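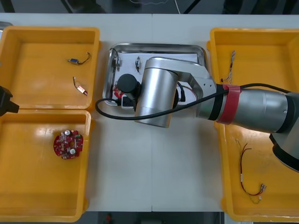 4.2 Laying out the trays

October - Rellgate bench guide, section 4
By the Vilela documentation desk

Set out the trays before any part leaves its bag. The sorting steps in 4.3 assume the layout given in this section.

1. Wipe down the white table, including the seam where the two table sections meet. Let the surface dry.

2. Place two yellow trays along the left side, one above the other. Place the larger yellow tray along the right edge.

3. Place the stainless steel tray between them, toward the top of the table. Line it with one sheet of white paper, cut to lie flat inside the rim.

NOTE: Do not set a tray across the seam if the two sections are at different heights. Level the table first (see 2.1).

4. Put small parts with attached leads in the upper left tray. Lay each lead out straight or in a loose curl. Leads must not cross.

5. Put round circuit boards in the lower left tray, component side up, one board per tray. Hold the board by its edge or by the central hole.

CAUTION: Do not lift a board by its capacitors. The cylindrical type stands higher than the other parts and will take the load first.

6. Use the paper-lined tray for mixed parts still waiting to be sorted. Replace the paper after 200 parts, or sooner if it tears.

4.3 Checking a yellow tray

1. Look along the tray floor from a low angle. Fine scratches and light scuffs are acceptable. Cracks are not.

2. Where a tray has a raised rib, keep parts on one side of it. A part resting on the rib can tip and roll.

3. Place solenoids flat, with the label facing up. Leave 4 cm between a solenoid and any other part.

4. If overhead light glares on the glossy floor, turn the tray or dim the nearest lamp - do not cover the floor with tape. Adhesive residue holds dust and small surface-mounted parts.

5. Record the tray as checked on the Rindale sheet, line 17.

NOTE: Steel trays are checked separately. Remove the paper before inspection.

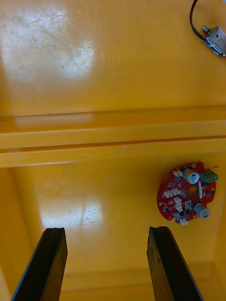 Comments

Jomamitz
Does the 4 cm in step 3 apply to the side where the plunger comes out, or only to the body? Ours need more room on that end.

Vilela docs
Measure from the end of the plunger at full extension. We will add this to step 3.

bench9
We went over to matte trays for the small connectors. Less glare, but they mark faster. The rib is handy for keeping solenoids away from the boards.

Jomamitz
Thanks. Line 17 on our copy of the sheet is the lamp check. Tray check is line 9.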